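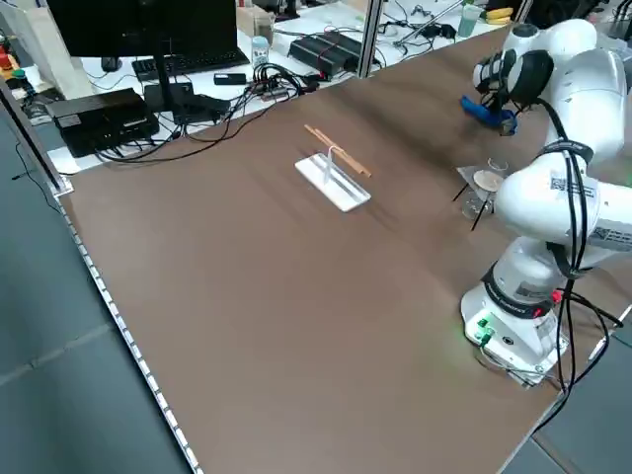 Posted by the Nastcombe studio team in Progress reports, June

The Oris tights range is on schedule. We have finished 222 sample pairs out of 300, and the Soltum mill has delivered the second dye lot – the mustard is still too green and has gone back.

Spending on yarn stands at £900, inside the budget agreed in spring.
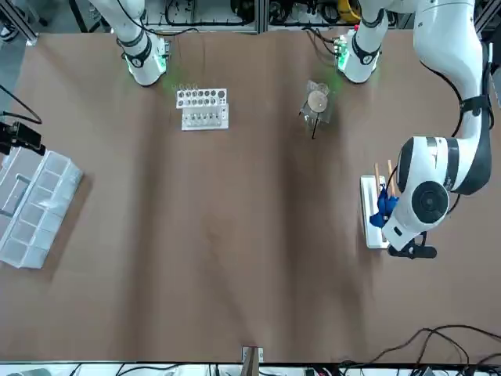
Two patterns remain to be graded for the larger sizes. The Tyagi shop has asked for ankle socks in the same print, and we would like your approval before we quote.

Comments (2)

hosieryfan: Will the mustard be out by autumn?

Pell: Please do longer legs this time.

Recent reports
Oris: choosing the prints
Soltum yarn tests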